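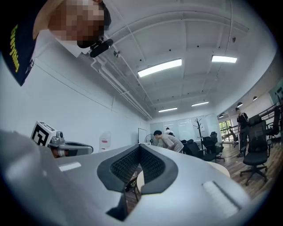 View from the hand-held gripper, main room, with the second unit and its marker cube at left.

Zandcombe collection log
01/08/2020
Entered by Gualtiero Sartori

Purpose of the session: to continue gathering hand-held demonstrations for the Clidbridge set, and to settle the question of the marker cube before the larger batch is begun in February. Young-sook Maeng directed the second half of the session and has read this entry. Her corrections are included.

1. State of the set

The target for the first release remains 3000 accepted demonstrations. An accepted demonstration is one that has a complete video, a complete position track for both grippers, and a task label agreed on by two readers. The session produced 109 recordings. Of these, 67 have passed the automatic check and are waiting for the second reader. The other 42 are held back and have been placed in the review folder. They are not to be deleted. Several were deleted by mistake after the previous session, and it was not possible to find out afterward why they had failed.

The tasks were the same as before: pick up and place, hand over from left to right, open and close a lid. No new tasks were attempted.

2. Marker cube

The cube carried by the second gripper is white, with a black square marker pattern on the side toward the camera and another on its top face. In the view above, the side pattern faces the lens and part of the top one can be read. This is the arrangement we want. If the wrist turns so that only one face is presented at a steep angle, the position estimate flips between two solutions, and the track shows a sudden jump of the whole gripper. Most of the recordings in the review folder show this jump at least once.

Y. Maeng proposed that the operator begin each recording by holding both grippers still, with the cube toward the camera, for a slow count of three. We adopted this for the last 25 recordings. The start of the track was clean in all of them. It does not cure jumps in the middle of a handover, and I do not wish to claim that it does.

The alternative proposed by Wouters, a larger cube, was discussed again. My objection stands. A larger cube would hide the fingertips during the handover task, and the fingertips are what the model most needs to see.

3. Lens and lighting

The wide lens takes in far more than the work surface. When the gripper is tilted upward it records the ceiling, all of the lights that are switched on, and the window at the far end of the room. The exposure then drops to suit the bright areas, and the next few frames at the table come out dark. Comparison of two short recordings, one with exposure set to automatic and one with it fixed, favored the fixed setting. Faces of the cube kept their contrast throughout. The fixed value has been written into the Zustmont settings file under the name "indoor, day." There is no value for evening work yet.

The upward views are not waste. They are useful to the position tracking, which needs fixed features at a distance. The beams and the run of pipes along the ceiling serve this purpose well, having many straight edges that do not move. The long plain wall on the left is much weaker, and tracking quality fell whenever the camera was turned squarely toward it. The whiteboard stand and the fan should stay in the same positions for the length of any one batch. If either has to be moved, make a new map first and note the time in the log.

The office chairs are a separate matter. They are on casters and they travel. A map that includes a chair in one place will be wrong as soon as someone sits down. I have asked for the map to be built from the ceiling and the upper walls only. Y. Maeng considers this too strict and would keep the lower part of the room at reduced weight. We agreed to run both on the same recordings and compare. Not done yet.

4. People in view

The room stays in ordinary use during collection, and colleagues at the desks and near the window are recorded along with the operator. All faces are to be covered with the block filter before any file leaves the collection machine. This applies to stills used in notes such as this one.

The filter handles an upright face at normal distance. It is less dependable when the operator leans over the gripper and is seen from below, near the edge of the lens, where the face is stretched. Every recording with the operator at the edge must be checked by eye until the new version is installed. I checked the 67 myself and found two in which the cover came off for part of a second. Both were corrected by hand and the originals moved to the closed folder.

5. Operator habits

Leaning in close brings the head and shoulder into the left side of the view for long stretches. This does no harm to the labels, but it takes away part of the background that the tracking depends upon. Operators should stand upright where the task allows it, and hold the grippers forward of the body.

The grippers should be opened fully before each approach. In a number of recordings the jaws were already half closed on the way to the object, and a model trained on those will learn to do the same. Y. Maeng has marked them and suggests keeping them apart as a small set of their own. Agreed.

6. Open items

Second reading of the 67 recordings: Y. Maeng.
Sorting of the review folder by cause, starting with the cube jumps: G. Sartori.
Comparison of the two maps: both.
Evening exposure value: not assigned.
Reply to Wouters on the cube size, with two sample tracks attached: G. Sartori.
Label text for the lid task needs one wording. We currently have "close lid," "shut lid" and "put lid on," and the third may be a different action altogether.

The still count at the start is to be added to the operator sheet before the next session. The old sheet should be taken off the shared drive at the same time, as two people were working from it today.

Last updated 2 days after entry
3 comments | 0 shares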